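Can a robot do my dishes yet? Pictures from the Dendville bench

Posted Aug 30, 2020

I've been banging on about household robots on this page for ages, mostly because I hate tidying a kitchen and would happily hand the job over to anything with a grip. So when Ladi Oyewole offered to let me sit in at the Dendville workshop I was in the car before she'd finished the sentence (well, after I'd found my keys). The kitchen there is a toy one, laid out on a black table with two arms working over it. Don't laugh! Toy food comes in awkward shapes and silly sizes, and if a machine can't sort out a pretend lunch I'm not letting it near my good bowls.

My own kitchen test is pretty simple. Can it pick up one thing out of a mess, leave the rest alone, and put the thing where I'd want it? I can do that half asleep with a cup of tea in the other hand. I wanted to know how far off the machines are, so I took my notebook and asked a lot of questions, some of them twice.

The big pot

My favourite bit of the bench, this corner. One gripper has something small and yellow held over by the rim of the pot, and the other is reaching in behind. Think about how you'd do that at home: you'd shove the pot over with your elbow. An arm has to work out a way around it, and there's an orange cup lying on its side right next door as well. Ladi reckons tight spots are where most of the swearing happens.
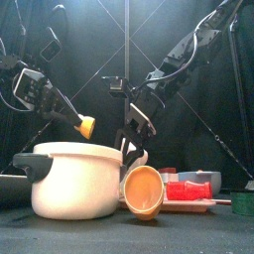
The whole spread

Now for everything at once. I love this one because it looks like my place after the grandkids have been through! Plate, tray, toaster, frying pan, fruit in the bowl, and bits of food all over. Herman Wattimena, who came along with me and used to run the floor at the Maltwood warehouse, went straight to the shop-floor question. His old packing line had 12 people on it and he says the thing they were best at was the odd item, the one that didn't match the box. Conveyors never bothered them. A jumble like this is all odd items, so he was more impressed than I expected, and he is not an easy man to impress.
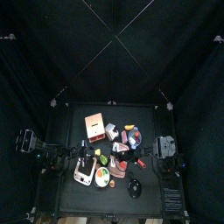
Banana at the back, frying pan off on its own, two arms in the middle of it.

Corn, up close

Picking things up is the part I'd always assumed was solved. Herman says it is if every item is the same, and he'd know. Corn is bumpy on one side and smooth on the end, and the fingers have to close on it without knocking the neighbours. I asked Ladi if I could have a go at the controls and got a very polite no.

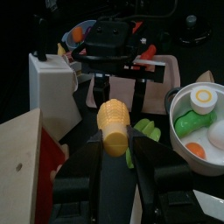
Corn in the grip, with the white pot and its veg over to the right.

So, can they do the chores yet? My vote is not in my house, not this year. I'd trust one with a bowl of plastic fruit, and I'd maybe trust one to clear the toys off the rug while I watched. Wet plates and the drawer with all the lids in it, no chance. Herman is more hopeful about shops than kitchens, and he thinks shelf filling will come well before washing up. We argued about it all the way home to Hindstead and he still wouldn't budge.

I'm going back in September and I'll put up more pictures then. If you've got a chore you'd like me to ask Ladi about, pop it in the comments (and yes, I've already asked about fitted sheets).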